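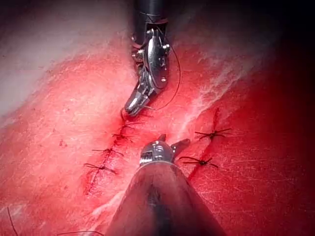
# The Stitch and the Knot

Black thread shows up well against red tissue. A surgeon working close in, with the jaws of an instrument closed on one end of a suture, needs to follow the rest of it as it loops away and comes back down. A thread that disappears into its background is a thread that gets caught in the next knot.

Borghild Lundgren has taught suturing at the Sterness surgical school for most of her working life. Her spring course runs through May, and the first session is spent entirely on thread. Students unwind it, pull it, wet it and tie it around a wooden peg. They don't touch a needle until after lunch.

"They want to sew," she says. "I want them to know what they're sewing with."

## What thread does

Some sutures are braided and some are a single strand. A braid is soft, bends easily and holds a knot well. A single strand slides through tissue with less drag, but it has a memory. It wants to return to the curl it had in the packet, and a knot tied in it may need extra throws to stay put.

Some threads are absorbed by the body over weeks or months. Others stay until somebody takes them out. The choice depends on what is being closed and how long it needs support. Skin on a face and the wall of an abdomen are different jobs.

The teaching store at Sterness is a narrow room with steel drawers. Juraj Dvořáček keeps the stock, and his last inventory came to 2194 packets. Of those, 263 were past their date and had been moved to the practice bins, where they will do fine for pegs and pads.

## Even spacing

A row of stitches is judged first by its spacing. Lundgren looks at the distance between one stitch and the next, and then at the distance from each stitch to the edge of the cut. If the two edges meet at the same height, the line lies flat. If one edge rides up over the other, the stitch comes out and is done again.

Tension is harder to teach. A beginner pulls too tight. Tissue swells after an operation, and a stitch that was snug on the table can end up cutting off the blood supply to the edge it was meant to hold. Lundgren tells her students to bring the edges together and stop.

Valter Fjeld took the course two years ago and now works on the surgical ward at Resby. He still practices at his kitchen table on Saturday mornings. He kept a notebook of his practice knots during the course and filled it up to number 1348. "The first 99 were bad," he says. "I can show you. I taped them in."

## Tying off

Most knots in surgery start from the square knot. The first throw goes one way and the second goes the other. Two throws in the same direction make a granny knot, and a granny knot slips.

The ends are cut last. Students are asked to leave a short tail, the length depending on the material, and to say "cutting" out loud before the scissors close. Lundgren checks each knot with a fingertip and moves along the bench to the next pad.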